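Fununia Tabletop Storage Box, Open Top
Sold by Quinlan Home Storage

Product overview
The Fununia is a rigid open-top box for small household items that collect on living room surfaces. It ships flat and is assembled without tools. Rated load is 10 lb, evenly distributed. The walls stay upright when the box is filled to the rim.

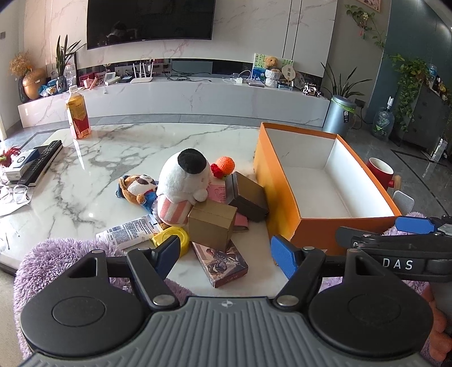 Placement requires a flat, dry surface. Stone, glass and sealed wood tops are all suitable. Leave clear space on one side for sorting before loading. On the white marble coffee table, the orange box stands open next to plush toys and small card boxes, with its white interior facing up. The light interior makes dark items easier to find. Keep liquids and heat sources away from the walls - the board is not waterproof.

Loading
Place soft items at the back and flat or rigid items at the front. Plush and crocheted toys can be leaned against each other; small cartons fit into the corners. Do not stack items above the rim if a second box will be placed on top.

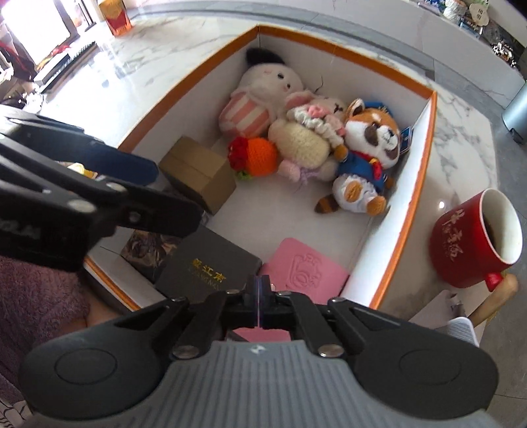

Specifications
Item number: 2000-54
Board weight: 180 lb test
Exterior: orange
Interior: white
Assembly: fold and tuck, no adhesive
Cleaning: dry cloth only

Ordering
Stock ships from the Nenddale warehouse. Orders for the Clakness pickup counter are held for 10 days. The next production run is scheduled for January - back orders are accepted.

Page updated 4th September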